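June, notebook, afternoon

Spent most of today on the small things table again. Anjana Dissanayake wants the shelf dressed before the Halby people come by, and I keep telling her the toys and the pots need to live together for a few days before we decide anything (she rolled her eyes, fair enough). The peony backdrop stays. I was against it at first, far too busy, but with the white pots in front it calms right down and I've come around!

Pots: the scalloped white ones won. We had the plain ones from Ornent out this morning and they looked like something from a dentist's office. Mounir Abdelaziz fluffed up the fake grass and the little pink and orange blossoms, and now it leans a bit to the left, and I like it better that way, so please don't straighten it.

Toys: the blue microphone and the blue car are both in. Same family of color without being a set. The mic's stand is a nuisance, all the weight is in that round base and the rod is so thin. I'd like to try a dab of putty under the disc, or a bigger base if Woreo still sells them. Price limit is 66 for the whole table and I've spent most of it on flowers, so putty first.

The tabletop needs a proper wipe. There are specks toward the back and a gray smudge that I went at with a dry cloth and got nowhere. Will try dish soap tomorrow, then the melamine sponge if that fails.
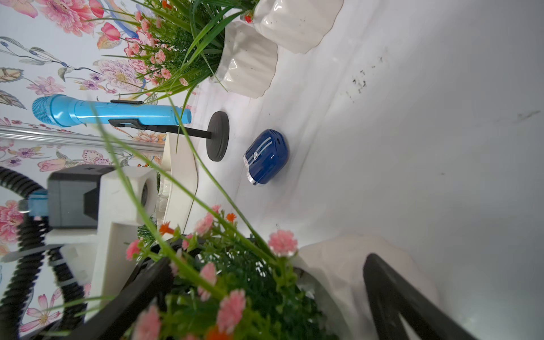 Also to do: ask Anjana if the second pot gets its own flowers or stays as is, and find the box lid for the car. Box 308, I think, unless Mounir moved it.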